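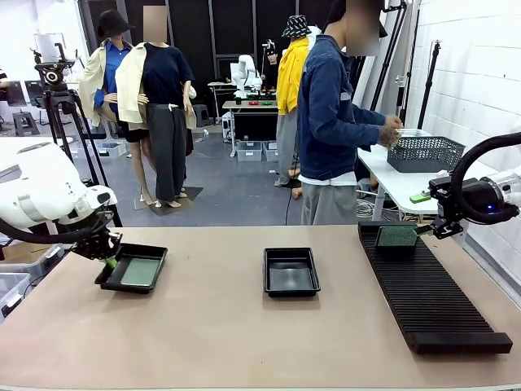 Two black trays, a ridged rack and the green sponge.

How to set up a two-tray sponge station
By Si-eun Sung

You need two shallow trays of the same size, a grooved rack and your sponges. I use black trays on a light table so crumbs and drips are easy to spot.

1. Wipe the table and let it dry. Clear a space at least 60 cm deep.

2. Put one tray on the left for sponges and pads that still need washing. Lay flat pads down with the scrubbing side up.

3. Put the second tray in the middle and leave it empty. It gets 12 mm of warm water and a drop of dish soap when you are ready to wash.

4. Set the rack on the right with the grooves running across it. The raised bar goes at the end closest to you - it keeps things from sliding off.

5. Wash one piece at a time. Squeeze it under the soapy water, rinse it at the sink and squeeze again.

6. Stand thick sponges upright on the rack. Thin pads can lean against them. Leave a finger's width between pieces so air gets through.

Turn everything once in the evening. I replace my sponges every 21 days, sooner if they smell. Rinse both trays afterward and dry them with a towel before stacking.

Get new Resby how-tos by email. Enter your address to subscribe. You can unsubscribe at any time.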